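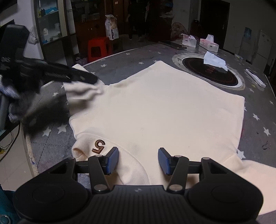 Prenda 10. Sudadera de color blanco crema
Extendida sobre la mesa redonda del comedor. Lleva un número 5 bordado en marrón. Mesa gris con estrellas blancas y placa de inducción encastrada.

Galería del taller de ropa doméstica
Centro Cívico Breltdale, marzo de 2018

El Centro Cívico Breltdale presenta en esta página una selección de imágenes de su taller de cuidado y ordenación de la ropa, dirigido por Kinga Simon. El programa consta de dos sesiones de contenido práctico y se imparte en espacios de uso cotidiano - comedores, salas de estar y cocinas -, dado que la mayoría de los hogares participantes no dispone de un cuarto de plancha.

La edición actual ha reunido 129 prendas, clasificadas por tejido y por forma de plegado. Las sudaderas constituyen el grupo más numeroso, con 40 piezas. La numeración que encabeza cada ficha corresponde al inventario general del taller y no sigue el orden de las sesiones.

Nota sobre el plegado de sudaderas
La prenda se coloca plana y se alisa desde el centro hacia los bordes. Las mangas se llevan hacia el interior, una después de otra, y el bajo se dobla hasta la altura del cuello. Los bordados deben quedar en una cara sin pliegues.

Nota sobre la superficie de trabajo
Una mesa de comedor amplia resulta adecuada para prendas de adulto. Conviene retirar los objetos pequeños y pasar un paño seco por el tablero. Las placas de cocción integradas deben permanecer apagadas y frías durante toda la sesión.

Consulta y reproducción
Las fichas completas pueden consultarse en la secretaría del centro, previa solicitud a Macario Olvera, responsable de documentación. La reproducción de las imágenes requiere autorización escrita. Las inscripciones para la próxima edición se abrirán en enero.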